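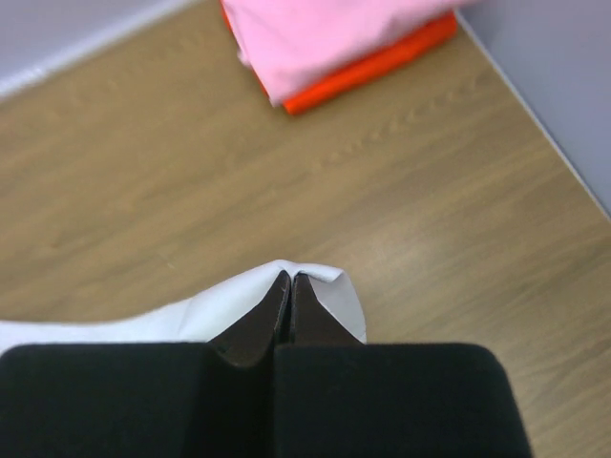 Según un comentario que me dejaron en la entrada anterior, para doblar camisetas ya existen las madres, y además no hay que calibrarlas. Firmaba «Tabrizi», sin foto y sin piedad. Le contesté que mi madre dejó de doblarme camisetas en cuanto aprendí a alcanzar el cajón, y que en el club de robótica de Drurham tenemos otras aspiraciones. Luego borré lo de las aspiraciones porque sonaba a folleto.

El caso es que seguimos con el proyecto Flirkeck. Para quien llegue nuevo: dos brazos, un montón de ropa y un grupo de estudiantes que en abril dijimos «esto en un mes está». Estamos en septiembre y al menos ya distinguimos una manga de un bajo. Los robots todavía no, pero nosotros sí.

La idea es presentarlo en la liga de Lenbridge, en la categoría de manipulación de objetos blandos. Las otras categorías son de cubos, pelotas y laberintos. Los cubos, qué maravilla. Un cubo está donde lo dejas y tiene la misma forma por la tarde que por la mañana. Una camiseta, en cambio, cambia de opinión cada vez que la tocas, y si la sueltas desde dos centímetros más arriba te sale otra camiseta distinta.

Llevamos 391 demostraciones grabadas, hechas por turnos, con teleoperación. Se supone que el modelo aprende imitándonos, lo cual da un poco de apuro cuando te ves doblando. Hemos descubierto que en el club conviven dos escuelas: los que doblan primero a lo largo y los que meten las mangas antes de nada. La discusión duró una tarde entera y acabó en una votación que perdí. Ahora soy mangas primero, por disciplina de partido, aunque en mi casa sigo haciendo lo que me da la gana.

Y luego está el pellizco. Parece una tontería hasta que intentas agarrar una sola capa de algodón con dos dedos que no notan si han cogido una, dos o la camiseta entera. 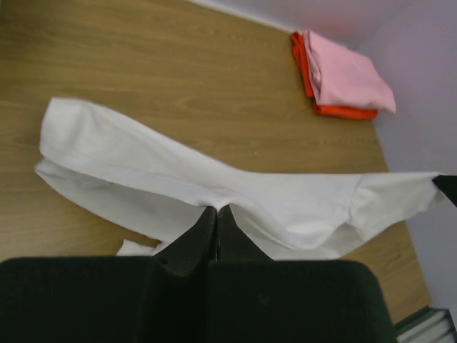 ¿Por qué nos empeñamos en usar tela de verdad y no un simulador? Porque en el simulador nos salía bien siempre, y eso nos dio mala espina. La tela simulada caía con una elegancia que no le he visto yo a ninguna prenda mía, y al pasar el programa a los brazos reales el primer intento terminó en una pelota. Una pelota muy bien centrada, eso sí.

Lo que más nos ha costado es que los dos brazos se pongan de acuerdo. Por separado cumplen. Juntos parecen dos primos cambiando una sábana: uno tira, el otro también tira, y ninguno piensa ceder. Lo medio arreglamos bajando la velocidad y obligando a que el segundo espere a que el primero haya cerrado la pinza. Ahora van lentísimos, pero la prenda sale a lo ancho entre los dos y con el bajo casi recto, y el día que lo conseguimos hubo aplausos y alguien fue a por patatas fritas. 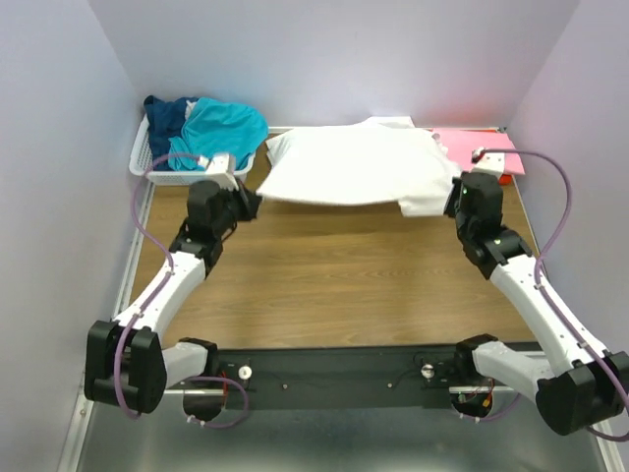
Los números, que luego me los pedís

En la última tanda hicimos 22 intentos seguidos sin tocar nada del código, que para este grupo ya es un logro de contención. El reglamento de la liga deja 672 segundos por ronda, cifra que alguien tuvo que elegir a propósito y a quien me gustaría conocer. Con el ritmo actual, en ese tiempo nos caben 2 camisetas, siempre que la segunda no se enfade. Hay equipos que van por la docena, o eso cuentan en el foro, donde también hay gente que dice que su robot plancha.

Tampoco hemos definido qué es una camiseta «bien doblada». El reglamento habla de un rectángulo «razonable». Hemos hecho una plantilla de cartón para comprobarlo, y según la plantilla yo tampoco sé doblar.

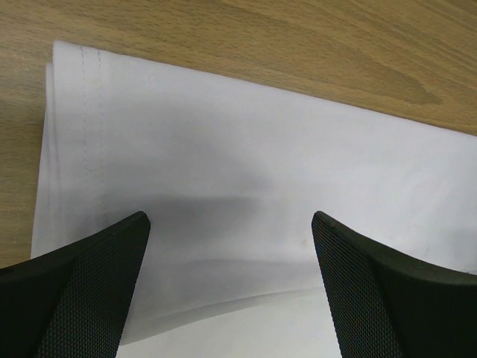
Foto: club de robótica de Drurham

Lo siguiente es el doblez final, el que convierte una cosa alargada en algo que cabe en una pila. Ahí nos falla la entrada de los dedos: si bajan demasiado, arrastran todas las capas; si se quedan cortos, cierran en el aire con una seguridad pasmosa. Estamos probando a variar el ángulo de la muñeca antes de bajar y, si no funciona, cambiaremos las almohadillas, que es lo que yo dije al principio y consta en el acta (el acta la escribo yo).

Queda pendiente también ordenar el cajón de cables, devolver el destornillador bueno y decidir si la semana que viene nos atrevemos con una prenda de cremallera. Yo voto que no. Tabrizi, si estás leyendo esto, abrimos los jueves y nos vendría bien alguien que grabe demostraciones. Puedes traer a tu madre.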